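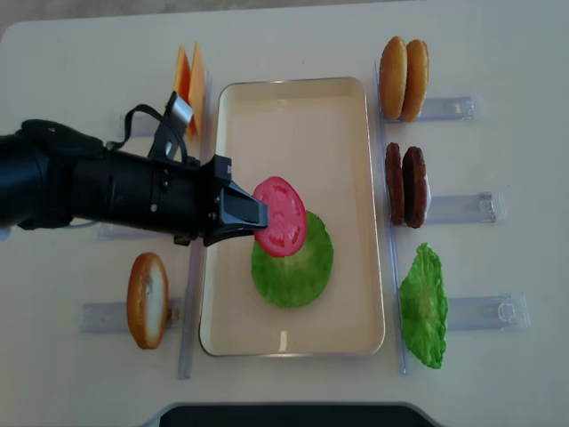 Fig. 4: Tomato over lettuce.

Setting up your Liltura benchtop cooler

1. Find a level bench, well clear of the stove, and let the cooler stand upright for 4 hours before you plug it in. Go and have a cuppa -- it's worth the wait!

2. Wash the shelves in warm soapy water and dry them well.
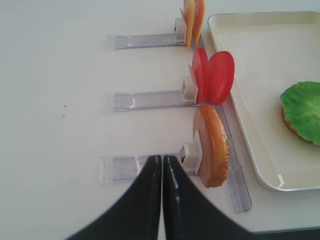 3. Turn the dial to 3 and leave the door shut overnight, tempting as it is to peek.

NOTE: The cooler holds up to 11 litres, so please don't cram it.
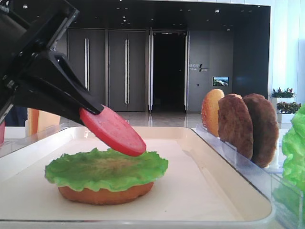 4. Next morning, pop in your cold things first, with salad on the lower shelf and cheese in the door.

CAUTION: Never chip at ice with a knife. Switch off and let it melt in its own good time.

Last updated November 2024

Search this manual Go

Comments (2)
Mitra Kiani: Does the dial click at 3? Mine just slides.
gakadar83: Mine slides too, still keeps the milk lovely.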